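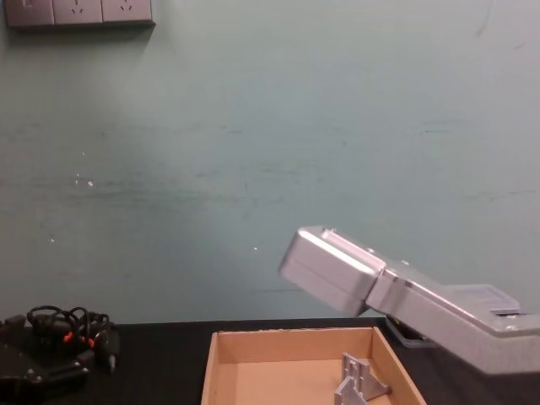 Writing a Rule Sheet for a Two-Arm Bench
Term project report, Clurnbridge robotics lab
April 30, 2022

My project was supposed to be about picking parts out of a box. I ended up spending most of the term on the rules for doing it, and I don't regret that one bit (well, maybe a little during the week of the rewrites!).

The old sheet had 19 rules on it and I'd bet most of us had only read the top half. I watched people use the bench and wrote down every time somebody stopped to ask what was allowed. Two arms can reach the same patch of table, so most of the questions were about who moves first – the old sheet didn't say.

My version, which we called Plavuvlow for no good reason, fits on one page. The main rules are:

Only one arm over the box at a time. The other one parks and stays parked.
Speed limit of 200 mm per second whenever a person is within reach.
Hands out before anyone touches the start button, and say "clear" out loud.
Check the cables for loops near a gripper before each run.
Open boxes only, no lids, and centre the box before you start.

We logged 159 runs under the new sheet. The cable check got skipped the most, so I moved it to the top and made the print bigger. I also had a rule about labelling every part, but it slowed everybody down and I dropped it.

In May I'd like to try the sheet with the first-year group, who haven't seen the old one and will probably find holes in mine.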